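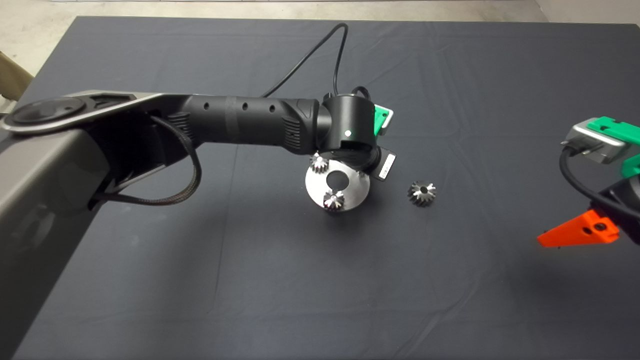
Hòa Thái reckons you should never describe a gear as "small" without saying small compared to what, and after reading the first draft of this README I had to agree. So the notes below have been rewritten a bit. Thanks, Hòa – the old version is still in the history if anyone misses my rambling.

Trarnomstead bevel gear notes

README, last touched in February

What's in the folder

I've been keeping pictures and bench notes on putting together (and pulling apart) little bevel gear sets for a while now, mostly for my own use. Then Châu Chu asked for a copy, then Hạnh Triệu, and it seemed silly to keep emailing zip files back and forth. There are 1311 pictures in the current release, plus the notes, which are plain text and spelled however I felt like spelling that evening.

The parts are all metal: a round disk with a big hole through the middle, and small bevel gears that go on it. Some pictures have gears already sitting on the disk, others have one or more lying loose on the cloth beside it. I like the in-between ones best, because that's where you get to look at a gear properly, with its bore up and its teeth spreading out all the way round.

Folder layout

pictures – everything, in one flat folder. I tried subfolders and kept losing things in them.
notes – one text file per evening at the bench.
words.txt – the words I use for parts, see further down.
odd.txt – pictures I'm not sure what to do with. Have a look if you're bored!

How I work at the bench

The cloth goes down first, always. Mine is a charcoal one on a dark grey table and it never sits perfectly flat, which used to bug me and now doesn't. Polished steel skates around on a bare tabletop, and a gear that lands on its teeth on concrete is a sad little gear. The wrinkles also stop things rolling. I've had better luck with a cloth that's slightly rumpled than with the fancy rubber mat I bought from Zavmont, although the mat is great for cutting things on.

The dark colour is on purpose too. Bright teeth show up beautifully against it, and you can see straight away if there's a burr or a bit of swarf stuck in a root. On a white towel I'd be squinting all night.

I put gears down with the bore facing up whenever I can. It's just a habit, but it means I can pick one up from the outside and lower it without turning it over. If you find one the other way up in a picture, I was probably on my second cup of tea.

For the disk, wipe the rim before anything goes on it. Fingerprints don't hurt the fit, they just look terrible in photos (ask me how many I've thrown out). Then seat one gear, give it a little turn by hand, and only then start on the next. If it feels gritty, take it off and clean it. Don't be tempted to push harder!

Words I use

Disk: the flat round part with the large central hole. Montserrat Orozco calls it the plate, and a few of the older notes do as well.
Rim: the outer edge of the disk.
Gear: always a bevel gear in these notes. I don't have any spur gears in the set.
Bore: the hole through a gear.
Loose: lying on the cloth, not on the disk.
Seated: sitting on the disk where I want it. I don't use this word in a picture label unless I checked by hand at the time, so a plain "on disk" is what you'll see most often.

Things that might trip you up

Round things look oval from an angle. I know that sounds obvious, but Tín Đồng spent a whole evening trying to measure the disk off pictures and got a different answer every time. Please don't take dimensions from these. If you need sizes, measure your own parts.

Polished steel glares. Some of the teeth wash out on the bright side and there's not much I can do about it short of buying a better lamp.

Older pictures were saved at 640 across and they're pretty soft. I've left them in because a couple of the nicer tooth close-ups are in there.

My labels aren't perfect. I did up to 20 in a sitting before my eyes went, and the last few of any sitting are the ones I'd double-check.

Versions

This is version 2. The first one had labels in a mix of my words and Montserrat's, and I've been through and made them match. Notes from before the change keep their original wording, so "plate" will still turn up there.

Using it and sending fixes

Help yourself. If you spot a wrong label, send me the picture name and what you think it should say. Still on my list are a proper page on cleaning the bores and a re-shoot of the soft close-ups, once I've sorted out the lamp.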